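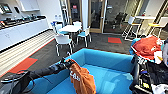 Orange cloth over a blue sofa.

Section 4: Setting Up Your Womora Memory Recorder

1. Charge the recorder until the light turns green.
2. Hold Story and ask your mother one question. She will answer a different one. Keep recording.
3. Press Save before anyone starts to cry.

Caution: Erase has no undo, much like Thanksgiving.

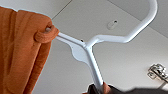 How many stories does it hold?
It holds 100, at up to 22 minutes each.

4. Label each story with the teller's name.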